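Speaker notes: One planner, one crate, many scenes
Gresari robotics software meetup, Testville
Mar 11, 2020

Slide 1. Title

Wait for the room to settle. Say who the talk is for: people who write or maintain the software between a camera and an arm. No math on the slides. The repo link is on the last slide, so they don't need to copy anything down.

Slide 2. What we set out to do

We wanted a pick-and-place stack that we could change on a Monday and trust again by the next morning. The old setup was a pile of scripts. Perception wrote a file, the planner read it, and if the file was stale the planner used it anyway. Calloway is the replacement. It's one process graph, with a time stamp on every message, and the planner refuses any pose older than its limit.

Everything in this talk is in simulation. Say that early. Hardware is a question for May.

Slide 3. The test scene

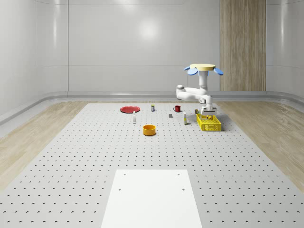
Calloway test scene in simulation, gripper over the yellow crate.

Explain the layout briefly. Overhead mount, perforated table, household objects, crate as the tricky item. The crate matters for two reasons. Its sides are open lattice, so depth through them is messy, and its rim is in the way whenever the gripper goes down inside.

We tried three collision models for the crate:
- Solid box. Fast, but the planner will never enter it.
- Full mesh. Correct, and too slow for the planner to check at every step.
- Five thin slabs, four walls and a floor. This is what we ship.

The slabs ignore the slots. We don't need to reach through a slot, so nothing is lost. Somebody usually asks about this one. If they do, the slab generator takes the mesh and a wall thickness and that's all it takes.

Slide 4. Perception

Keep this to 2 minutes. The detector gives a class and a mask, and a second step fits a pose. Round things are easy to fit and hard to orient, so for bowls and plates we drop the rotation about the vertical axis and let the planner pick one. The mug keeps its rotation because of the handle.

Thin flat things are still our worst class. The red plate sits so close to the table plane that the plane filter used to eat it. We now fit the plane first and keep a band above it for the mask step. It's a small change and it took us a long time to find.

Slide 5. Approach poses

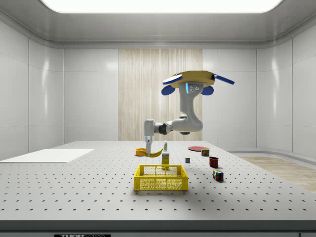

Each object class has a short list of grasp candidates, stored in a plain text file next to the mesh. The planner scores them on three terms: joint travel, clearance to neighbors, and how far the wrist is from its limits. Clearance has the largest weight. With that weight low we got nice short paths that clipped whatever was standing next to the target.

A long object gets candidates across its short side, straight down. A tall box gets side and top candidates, and the side ones mostly drop out once there's a crate in front of it.

Show the scoring file here if there's time. People like to see that it's short.

Slide 6. The nightly run

We run 1000 generated scenes every night. Same table, same room, object poses reshuffled from a seed. The last run before I made these slides finished 923 of them with no planner fault. Don't call this a success rate for grasping. A planner fault means no path, a timeout, or a collision in the checker. Grasp quality is scored in another job and I don't have clean figures for it yet.

Seeds are logged, so any failed scene can be replayed on a laptop. Replay is the feature the team uses most. It's a thin wrapper around Zedov, our log viewer, and it lets you step the planner one expansion at a time.

Slide 7. Reaching into the crate
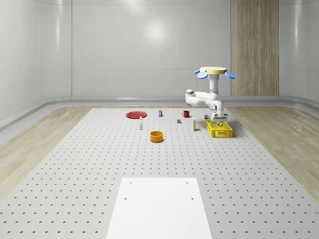

Entry into a container is planned as two segments. The first ends at a point above the opening, and the second is a straight vertical line with its own speed limit and a tighter collision margin. Before we split it, one planner call had to solve both and it spent most of its budget near the rim.

The straight segment is checked first. If it fails, we throw out the candidate before spending anything on the long path. That reordering took the median planning time for crate scenes down to 216 milliseconds.

Known problem: a target tight against a crate wall. The finger needs room between the object and the slab, and often there isn't any. We return "no candidate" and move on. A push step would fix it and we haven't written one.

Slide 8. What's next

Push step. Better masks for flat objects. Moving the scoring weights out of code, so a change doesn't need a rebuild.

Slide 9. Links and questions

Leave this slide up. If it's quiet, offer to replay a failed scene live. The laptop has the logs from the last run saved locally, so it works without the network.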